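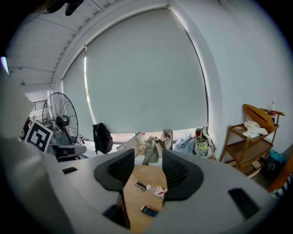
The blind fully down in the daytime, with the strip of light down the left side.

Wikbridge Home Help > Windows, curtains and blinds

Roller blind lets a line of light in down one side, how do I close the gap?

Posted by Loan Kim, 11 January 2024
Viewed 369 times

Hello all, I've been reading this board for ages and have finally got a problem of my own to bring to it, so please be gentle with me.

We moved to Grulham in September and the room at the end of the landing has become a bit of everything. It has a table in it where I do the post and mend things, it has the fan in it that keeps us alive in summer, and when my sister comes to stay it also has her in it, on a folding bed. It's a nice room with one wide window, and the people before us left a pale grey roller blind on it which I really like. It goes up and down without a fuss, the colour suits the white walls and I don't want to buy another one if I can help it.

The trouble is the left side. When it's right down there is a narrow strip of bright daylight all the way from top to bottom, where the blind doesn't quite meet the window frame. There's a thinner line underneath along the bottom as well, but I could live with that. It's the side one that drives us mad. My sister works nights and sleeps in the daytime when she's here, and the strip lands right across her pillow by the middle of the morning. We've turned the bed round once already and the only other place for it is under the slopey bit of the ceiling, where she sits up and bangs her head. I also get it in my eyes at the table if I sit on the wrong side.

I did try pulling the fabric across to the left by hand, which of course did nothing except make it roll up crooked for a day. I've also had a rolled-up towel standing in the corner of the window, and a length of black card held on with masking tape, which came down at night and frightened the life out of me.

The ceiling is white panelling, the sort with long seams running along it, and it comes down towards the window, so I'm nervous about putting up a curtain pole. I don't know what's behind the panels or whether they'd hold anything. The wall to the right is plain and seems solid enough.

Is there a way of closing off that side without starting again? I can use a screwdriver and a drill, slowly. The blind has a small sticker on the bracket that says Nakamura, if that's any help to anyone. I'm happy to spend a little money but I'd like the room to stay looking tidy, so no foil on the glass please, which was my brother-in-law's idea.

Thank you for reading all this, I know I go on!

Loan

Iñaki Toledo
Member, 956 posts

Hello Loan, and welcome in from the reading side. I fitted blinds for a living for a good many years before my knees asked me to stop, and I can tell you that what you've got is about the most ordinary complaint there is. A roller blind always has fabric a bit narrower than its tube and brackets, and whichever side has the chain mechanism usually has the bigger gap. So some light at the edge is built in. What you can do is share it out fairly, and then cover what's left.

Start with the free thing, which is checking whether the whole blind can go over to the left a little. Let it right down and look up at the two brackets. Look at the right-hand side as well, and see how much the fabric overlaps or clears the frame there. If you've got room to spare on the right and a gap on the left, then whoever put it up simply measured from the wrong end, and I've done that myself on a Friday afternoon. Mark in pencil where the brackets are now, take the blind out, move both brackets to the left by the same amount and put it back. Please move both! People move one, and then the tube is squeezed or it drops out when you pull the chain.

If the brackets are fixed inside the recess with no room to travel, then you're on to plan two, which is side channels. These are long thin strips shaped like a letter U or a letter L that stick or screw to the window frame down each side, and the edge of the fabric runs inside or behind them. I've used the Plarkero ones, which come in white and can be cut with an ordinary junior hacksaw. There are others just as good. For a blind you want to keep using every day I'd go for the L shape, as the U ones are fussy about the blind hanging dead straight, and yours may not after its adventure with being pulled sideways.

Before you buy anything, measure the gap at the top, in the middle and at the bottom. If it's the same all the way down, any channel wide enough will do it. If it gets wider lower down then either the blind is out of level or the window is. Put a spirit level on top of the tube. If the tube is out, a bit of packing behind the low bracket will sort it, and a folded piece of card is perfectly respectable packing, whatever they say in the shops. If the tube is level and the gap still changes, it's the window that's leaning, and you go by the widest measurement.

To fit the channel, clean the frame first with a drop of washing-up liquid in warm water, and then again with plain water, and let it dry properly. I mean properly, go and have your lunch. Hold the channel up with the blind down, so that its flat face comes a good finger's width over the edge of the fabric, and pencil a mark at top and bottom. Roll the blind up out of the way, stick the strip to your marks, and press along it from the top with a dry cloth. Leave it overnight before you run the blind past it. If the fabric rubs, it wants to come away from the cloth by the thickness of a coin, no more.

For the bottom, which you say you can live with, there's a brush strip you can get by the metre, meant for doors. Stuck to the window sill just on the room side of where the blind's bottom bar comes to rest, it takes care of the line very well. My wife made me do it in our own bedroom and I've never been thanked so often for so little work.

As to the ceiling, I'd leave it alone for now. Panelling can be fixed to good battens or to nothing much, and you can't tell by looking. If you ever do want curtains as well, they'd be lovely in front of that blind, but have the pole on the wall.

Let us know how you get on, and give my sympathy to your sister. I did nights for one winter and I've never forgotten it.

Khải Tăng
Member

Just get a sleep mask for her. Couple of pounds. Or one of those stick-on blackout sheets with the suckers, my cousin has one for the baby and it goes on the glass behind the blind. Falls off when there's condensation but you just put it back.

Toàn Ung
Member

I agree with nearly all of what Iñaki says and I'm only adding to it from the point of view of somebody who did it badly the first time, in a back bedroom with a very similar sort of sloping ceiling.

My mistake was the sticky tape on the channels. Our window gets the sun for most of the day and the frame gets hot in summer, and by the second heatwave the strip had slid down and was sitting on the sill like a dropped ruler. When I redid it I kept the tape but put a small screw through at the top and one at the bottom as well, and it's been fine. Do check what your frame is made of first. If it's a plastic frame I wouldn't put screws in it at all, and I'd ask about a stronger tape at the counter. If it's wood, drill a tiny hole first so it doesn't split.

The other thing I'd mention is the length. I bought mine as 1,000 millimetre pieces because that was all they had, and joined them, and the join caught the edge of the blind every single time it came down. I trimmed it and sanded it and it still caught. In the end I bought one long piece and wished I'd done so in the first place. So measure from the top of the recess to the sill, and wait for the right length to come in if you have to.

If you're not sure about any of it, try it out in card before you spend anything. I know yours fell down, but I think that was the masking tape more than the idea. Fold a long strip of stiff white card into an L, put it up with something stickier, and leave it for a few days. You'll find out how wide it needs to be and whether the blind rubs, and you can take that strip along to the shop with you as your pattern. Mine stayed up for 5 weeks while I was making up my mind, and it looked quite neat from the doorway.

I wouldn't dismiss the sleep mask for the short term either, as it doesn't cost much and she can take it home with her. It won't help you at the table, though. For that I'd just swap sides with your chair until the job's done.

One more, while I'm here. If the blind has been rolling up crooked since you pulled it over, let it all the way down and look at where the fabric joins the tube. Ours had crept along to one side at the top. I put a strip of ordinary sticky tape on the bare tube, on the side the fabric was drifting away from when it rolled, and that was enough to bring it back straight. You may need to move the tape once or twice before it behaves. It's a very old trick, my father used it on the blind in his shop, and it's saved me from buying a new one more than once.

Comment from Loan Kim
Oh, thank you all so much, I didn't expect so many kind replies. I've been up on the step stool with a tape measure and there is a little room on the right, so I'm going to try moving the brackets first and then do the card strip before I order a proper one. I'll measure top, middle and bottom as told. The mask has been passed on to my sister, who says she's got two already and they both end up round her neck.

Comment from Iñaki Toledo
Good plan. Pencil marks before you unscrew anything, and keep the old screws in a saucer.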